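Skonov kitchen tasks — FAQ
Updated July. Short answers, ask on the list if yours isn't here.

What was tested?
Whether a policy trained only on simulated kitchen demos gets better when you add a wrist view to the room views. Same arm, same kitchen, same tasks.

How many demos?
3,958 collected, 3,721 kept after filtering. The rest had bad timestamps or the arm clipped through a cabinet.

What does the wrist view give the policy?
Close range only. Counter, fingers, whatever is near them. 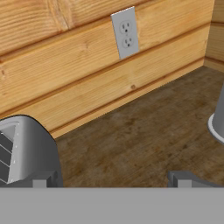
Resolution is the same for every view. We tried bigger, training got slow, no gain worth reporting.

Is the starting pose fixed?
No. Base position and joint angles are jittered at reset — see the Stedus config file, defaults are fine. 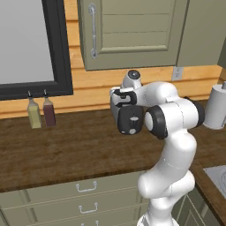
Seeds are in the same file. Please dont change them if you want to compare with our table.

Do you only score contact tasks?
No, navigation-type segments count too. Those are scored seperately and were the weak spot: 62 failures out of 121 rollouts. 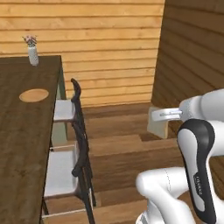

Most of those failures were time-outs. Raising the step limit helps a bit, numbers to follow.

What about appliances?
Toaster tasks are in the main set. Success is read from simulator state, no human labels. 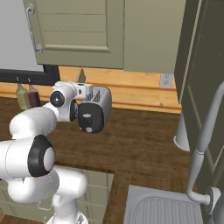 Sun-ja Yeo: State-based success is too generous in my runs. I get passes where the arm just bumps the lever and drifts off. Could you add a hold time?

Yes — next release. Hold time will be a flag, off by default.

Real robot results?
None yet.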